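27 January 2021

Second evening on the gripper at the bench. I got the table wiped down and the white top back on its trestles before dinner, so there was no setup to do, just plug in and go. I'm calling this version Vandside, same as the folder. The old one was Lukumay and it can stay in the drawer.
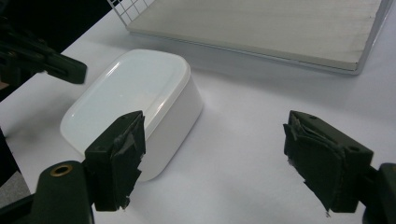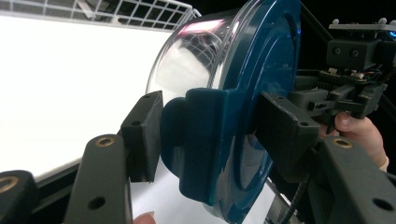

The finger pads are what I keep coming back to. Bare plastic slides on anything glossy, and most kitchen containers are glossy. Padding helps, but it wears at the bottom edge first and then the loose bits drag on the table. I want to try a sheet of silicone, cut to size and glued, with no wrapping over it. The sheet from Skenano is still on order. They said March, so I'll keep patching until then.

Closing force is the other thing. I had the limit at 400 in the config and it was too soft for anything with weight in it. Went up in steps and stopped when the linkage started to creak. I don't trust the creak. It could be the pivot on the left side, where I used a shorter screw because I was out of the right ones. Need to buy a bag of those. Also heat-set inserts, the small size. I melted two in crooked last week and had to reprint the bracket both times.

Print time on the bracket is seven hours with the settings I use, which means overnight, which means the printer fan going in the next room. I could drop the infill. I tried that on Lukumay and the arm flexed, so probably not.

Log for today is file 906. The timestamps drift against the width readings and I spent close to an hour on it. The fix was dull: the two loops were using different clocks. I moved both to the same one and the drift is gone in the short test. Haven't run a long one. The target is 3000 clean grasps before I change any more hardware, and at the present rate that will take a while, so I should stop moving things between sessions. I say this every time.

Things with tabs are easier than things without. A rounded box has to be taken across its whole width or by a corner, and the corner grip twists. I wrote that down in the notes for Runis, the planning script, so it prefers a tab or a rim when there is one. Right now it only looks at the widest flat face, and for lids that is often a bad choice.

Cables are still a mess. The coiled one is better than the straight one was but it pulls when I reach to the far side of the table. A clip on the handle might do it. Drew one on the back of an envelope, will model it tomorrow if work ends on time.

Neck is sore from leaning. Raise the bench, or get the stool out of the shed.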